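Tabletop Manipulation Data - Progress Report, 07/09/2025
Prepared for the Millasow program office by the Briven project team

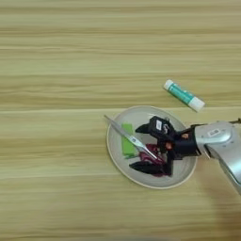

Collection at the Monthorpe site: gripper over the plate, with scissors, a green block and red cloth. Glue stick on the table.

Status

The target for this phase is 500 accepted examples of picking up and moving small household and desk items. Collection began in June with the plate tasks, where several items share one plate and have to be handled in clutter. Single-item tasks were finished under the previous phase and are not counted here.

Each example is one operator-driven run, stored with its joint positions, the camera views and a one-sentence instruction. A second operator reviews every run before it is accepted. Runs with a wrong or vague instruction are relabeled if the motion is good and dropped if it is not.

What has been slow

Scissors remain the hardest item on the list. They are thin and lie close to the surface, and operators need more tries to get a firm hold on the handles. We rejected 17 runs in the first review, most of them scissors runs where the item slipped before it reached the goal position. Operators now practice on scissors for 15 minutes at the start of a shift. Cloth is easier to grasp but hard to label, as "folded" and "bunched" were being used differently by different people. The labeling guide now has a short entry for each word.

We also lost two half days to a calibration fault on the arm. It was traced to a loose mount and fixed on site - no parts were ordered.

Changes to the plan

The item list has been cut to 55. The items we removed were near duplicates and added little variety. We would like to use the time saved on more starting layouts, including ones where an item sits next to the plate instead of on it.

Next period

Finish the plate tasks and send the first accepted batch to the Paju group for training. Their early results will decide which items need more runs. We are asking for no change to the budget. We do need a decision on the revised item list before the next batch is scheduled.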